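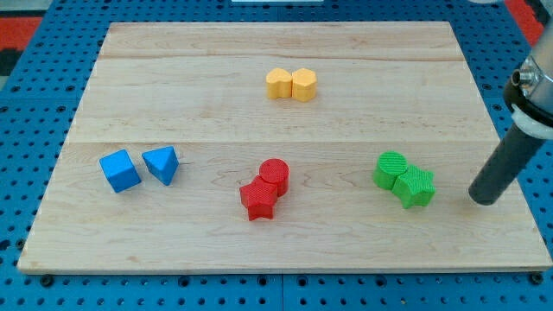
*Abb. 1: Arbeitsfläche mit farbigen Formkörpern und Stabwerkzeug am Roboterarm, Holzplatte auf blauer Lochplatte*

## 3 Versuchsaufbau und Durchführung

Das Teilprojekt Vinham untersucht das Verschieben kleiner Körper mit einem starren Stab. Gegriffen wird nicht, der Endeffektor besitzt keine Backen. Jede Bewegung eines Körpers entsteht durch seitlichen Kontakt mit der Stabspitze oder mit einem Nachbarkörper.

### 3.1 Aufgabenstellung

Die Körper sind nach Farbe zu Paaren zusammenzuschieben. Das blaue Paar besteht aus Würfel und Dreiecksprisma, das gelbe aus Herz und Achteckprisma. Rot und Grün enthalten jeweils einen Zylinder und einen Stern. Ein Paar gilt als gebildet, wenn sich beide Körper berühren. In Abb. 1 trifft das auf Gelb, Rot und Grün zu, bei Blau bleibt ein kleiner Abstand.

### 3.2 Steuerung

Die Bahnplanung läuft in der Software Iklow, die im Kurs bereits für das Vorprojekt Belmonte eingesetzt wurde. Pro Versuch stehen 30 Schubbewegungen zur Verfügung. Danach bricht das Programm ab und speichert die Endlage.

### 3.3 Ergebnisse

Seit April wurden 657 Versuche aufgezeichnet, davon 377 mit vollständig gebildeten Paaren. Ausgewertet wurde nur die Endlage, die Dauer blieb unberücksichtigt.

Am häufigsten scheiterte der Schub am Stern. Trifft der Stab eine Zacke außerhalb der Mitte, dreht sich der Körper und weicht seitlich aus. Zylinder rollen in stehender Lage nicht, gleiten aber bei schrägem Kontakt am Stab vorbei - das wurde durch eine zweite Anfahrt aus anderer Richtung teilweise korrigiert.

### 3.4 Offene Punkte

- Drehung des Sterns in der Bahnplanung berücksichtigen
- Grenzwert für den Kontaktabstand festlegen, derzeit 2 mm
- Datensatz im Format von Rindinine ablegen

Stand: 11. Juni 2023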